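Ticket 1971: reorder list for the stool bench won't go through, and I think the list is wrong anyway

5 min read

Opened by: me (Boston lab, assembly side)
Assigned to: Giorgia Zanetti, purchasing
Status: waiting on vendor
Opened: Tue 17 November

What's going wrong

Hi Giorgia! So the purchasing form keeps kicking back my cart for the two-arm bench. I put in the whole reorder (cables, finger pads, cloth, the spare wrist camera) and every time I hit submit I get "line total does not match quote," and then it empties the delivery address, which I have now typed more times than I'd like. I tried it from my laptop and from the shared PC by the door and got the same thing on both.

The quote is the Zivow one, the revised version with the longer cables. The budget it's meant to come out of is the small equipment line, which has to be spent or promised by March.

What I tried first

1. Cleared the form and started over. Same message.

2. Took out everything except the gripper cables. It went through to the approval page! So the form itself works and it's something in the cart.

3. Added things back one at a time. Finger pads were fine. Table cloth was fine (that one's from Brindon, so it goes on its own order number, and I'd forgotten that the first time). The wrist camera is what breaks it.

4. Compared the camera line with the PDF. The quote has the camera and its mount as a single item, and our form has them as two items, with the mount at $104. So we're being charged for the mount twice, once inside the bundle and once by itself. I deleted the mount line and the totals matched – hooray.

I did not press submit, though. By then I'd looked at the list long enough to start wondering about the rest of it.

Giorgia's reply, pasted in so it's all in one place

"Good catch on the mount. Please don't submit yet. If the list is changing I'd much prefer one order to three. Can you tell me which of these you need for the work you're doing now, and which are for the second bench? The second bench isn't approved. Also, Marras came back with a price on cables, so I'd like to know if theirs would fit."

Going through the list again

OK, fair question, and I'd been a bit sloppy about it. I'd copied last year's list and bumped the quantities, and last year we were mostly moving small boxes from one side of a table to the other. What we do now is white plastic stools: seat upside down on the bench, one arm keeping hold of it, the other busy with a leg. It's a big awkward thing to hold and the arms reach a lot farther than they did for the boxes. I went down the list with that in mind.

Gripper cables. Keep, and I'd like extra. They run outside the arm with a loop of slack in them, and there are legs sticking up everywhere for that slack to catch on. I haven't lost one to a stool yet (touching every piece of wood in the building) but waiting on one from the vendor would stop us completely. I asked for 2 spare sets. On the Marras price: the plug looks right on their drawing, but I can't find a length or a minimum bend anywhere, and the length is the whole reason we had the Zivow quote revised. Could you ask them? If theirs are long enough I'm happy to go with the cheaper ones.

Finger pads. Keep, but fewer. I had a giant bag on there because the box work chewed through them. Stool parts are smooth and we haven't been changing pads nearly as often. Half of what I'd put down would be plenty.

Black table covering. Keep one. White parts on a black table is a setup I'm very fond of, but the covering creases, and it drapes off the front where people brush past it. One replacement in the drawer is enough for now.

Wrist camera. This is the expensive bit and the bit I keep going back and forth on. I had it down as a spare. Then I went through some wrist views and a lot of what I didn't like was blur, and a second camera of the same model would blur just as much as the first one! So I'd like to take it off this order and ask Zivow what a faster one would cost, or if there's a shutter setting we've been ignoring. Please don't laugh if it's the setting.

Practice stools. These weren't on the list at all and they should be. Threads on plastic legs won't last forever, and I've been buying stools on my own card like a lunatic. I'd put in $500 for stools and loose legs through March, and if there's money left over I'll give it back with a smile.

Bench work, head view from three points in the job and then one from the wrist:

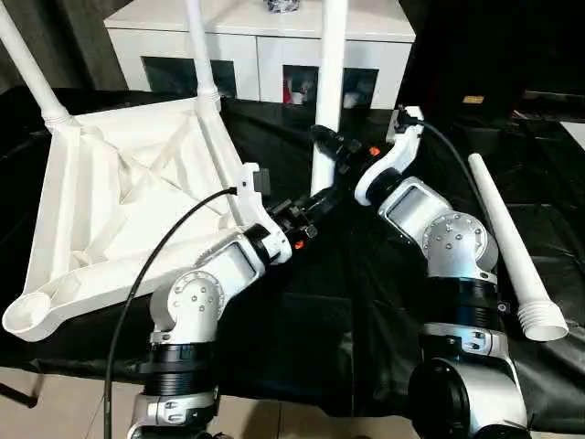
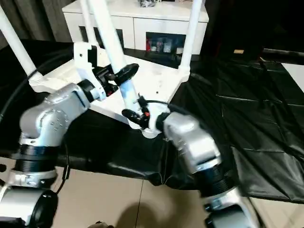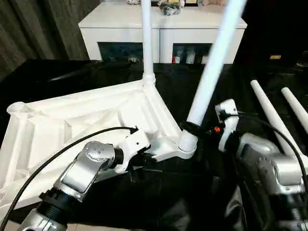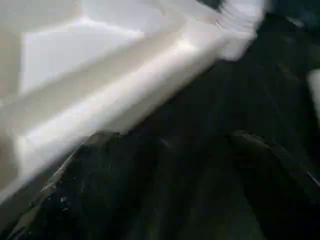 Revised order, ready for your OK

From Zivow: gripper cables, 2 sets (on hold until Marras answers about length), finger pads at half the old quantity. No camera, no mount.

From Brindon: one table covering, black, same size as last time. Separate order number, I remembered!

From the stool budget: $500, for whole stools plus loose legs if the store will sell them to us that way. They may not. I'll call.

Moved to the second bench request: faster wrist camera, second set of everything, the storage cabinet I had sneaked onto page two (sorry, you'd have found it).

Questions still open

Does the double charge on the mount mean last year's order had it too? I only looked at this year's. If you've got the old invoice handy it's probably worth a glance, and if we overpaid maybe Zivow will take it off the cables.

Can the form be set so a bundle shows as one line? I can live with deleting the mount by hand, but whoever does this next is going to hit the same message and lose the same afternoon.

And if the second bench does get approved before March, would you want it on this ticket or a new one? I'm fine either way – I just don't want to type that address again.

Update, later the same day

Marras replied to Giorgia and their cable is shorter than the ones in the revised quote. They can make a longer one and are working out the price. I've saved the cart with the cables at the Zivow price for now, mount line deleted, nothing submitted. Leaving the ticket open until we hear back.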